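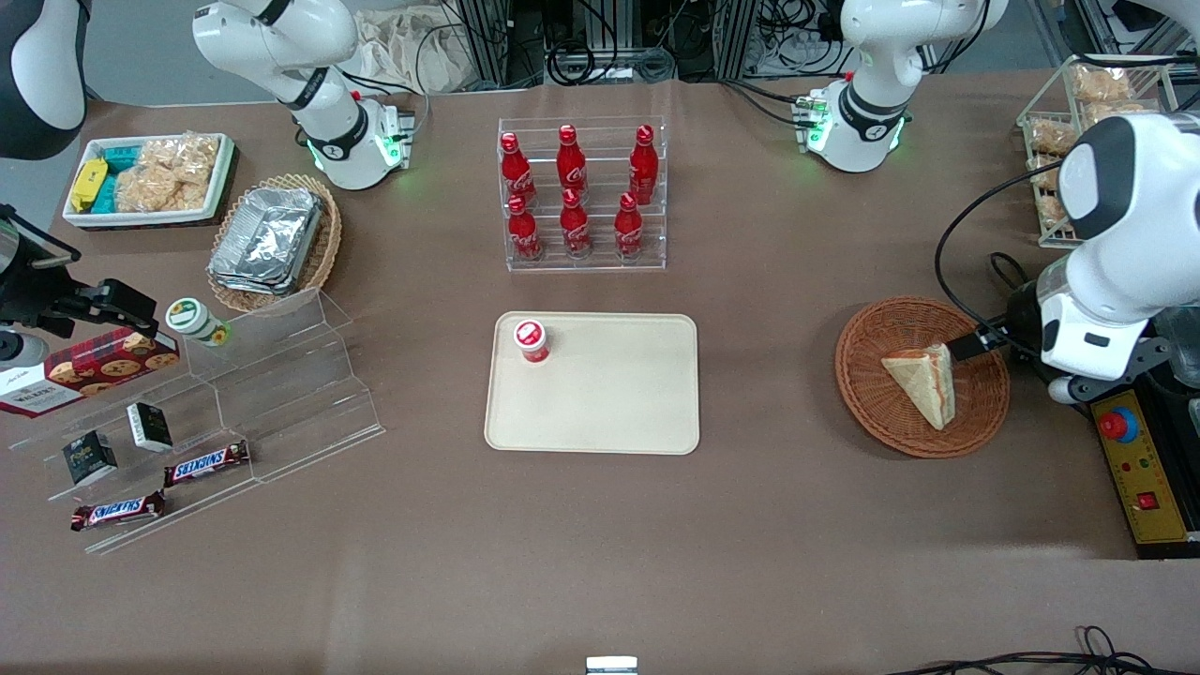

Snack cell, fixed camera.

From: Giang Khổng
Date: 12 November 2023
Subject: Re: second cell, what goes on the order

Dolores Whitfield wrote:
> Before I sign anything I need grippers, spares and
> props on separate lines. Can the props wait until May?
> Also, Lüthi quotes 60 days on the arms and Stekance
> quotes 90. Which one is the plan based on?

Plan on 90. The Lüthi figure does not include the wrist camera mounts, and we can't accept an arm without them.

Props should not wait. They are cheap and they set the layout. I have 500 down for the acrylic stand, the bottle rack, baskets and trays, and that includes one spare stand.

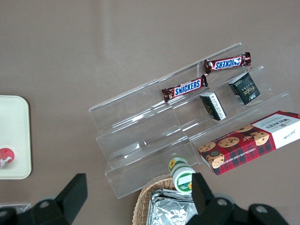

Clear acrylic has to be the same wall thickness as the current stand or the grasp heights need to be taught again. Cundard will cut to a drawing. Quang La has the drawing, rev C.

Spares: one set of fingers per arm, one emergency stop box, cables. Please keep the cables on their own line, we went over by 30 on those last time.

Food is consumables, not capital. Diệp already moved it.

Open: does the table cover come with the table from Celtetti or do we order it ourselves?

Giang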